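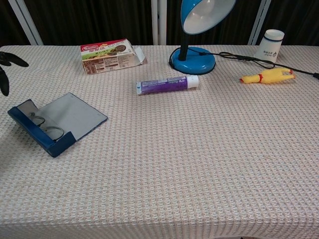

Urnimel tabletop cell

The Urnimel tabletop cell is a small robot workstation used for grasping trials at the Brivlow workshop in Nyberg. It consists of a robot with black gripper fingers, a table, a curtain and a changing population of household goods. Most of its upkeep concerns the table.

Setup

The working surface is a rectangular table under a white-and-beige textured cloth, with a dark brown curtain behind it. The cloth replaced a bare top in February, after glossy reflections had persuaded the depth software that the table was a well. The weave cured this and introduced a new duty – smoothing the cloth before each session, as a wrinkle 2 millimeters high can be mistaken for something worth picking up.

Objects are drawn from a bin known as the Sketum set and laid out by hand. A typical layout puts an open glasses case on the left with the eyeglasses in it, a tube of toothpaste in the middle, and a snack box, a yellow rubber chicken and a paper cup farther back. The chicken is the set's longest-serving member and has outlasted two grippers. A blue desk lamp stands at the back, its cord looping off to the right past the cup. The operating notes list the cord as an obstacle, a status it has earned.

Routine care

The fingers are wiped down every 100 grasps and their pads changed every 400. Worn pads show up first on the toothpaste, which begins to rotate in the grip with a certain dignity. Snack boxes are retired once the flaps tear badly enough to confuse the grasp planner, although opinions on "badly enough" vary with the supply of fresh boxes.

Calibration is checked with the table cleared and takes 17 minutes, or an afternoon if the table has been bumped.

Repairs

The best-documented fault dates from July 28, 2021, when one finger began closing late. The motor was replaced, then the controller, and then a loose connector was pushed back in. Both original parts were returned to the shelf, where they remain in excellent condition.

See also

Brivlow workshop
Sketum object set
Gripper pad wear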